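3.2 Data collection in the course project

Student teams in the Bralta robotics course recorded demonstrations of a brick-sorting task over 15 lab sessions. Each team of four operated the arm by hand controller and saved wrist camera video together with joint positions. Episodes longer than 39 seconds were discarded, leaving 600 for training.
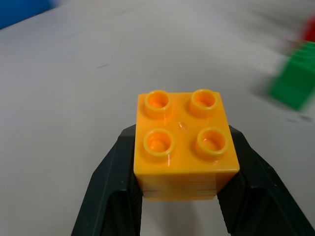
Figure 4. Wrist view with a 2x2 brick between the fingers.

Grasp labels were assigned per time step by the Jovel annotation script and then corrected by the students. Most corrections concerned the transport phase, where background motion misled the script into marking a release. A held brick moves with the camera – in Figure 4 the yellow-orange brick and its four studs stay sharp while the green brick to the right is smeared – so we added a local sharpness score computed between the fingertips. The score is unreliable when the arm is at rest, and in that case the label falls back on finger position alone. Teams used the same threshold throughout, including those who had trained earlier policies on the Lougher set.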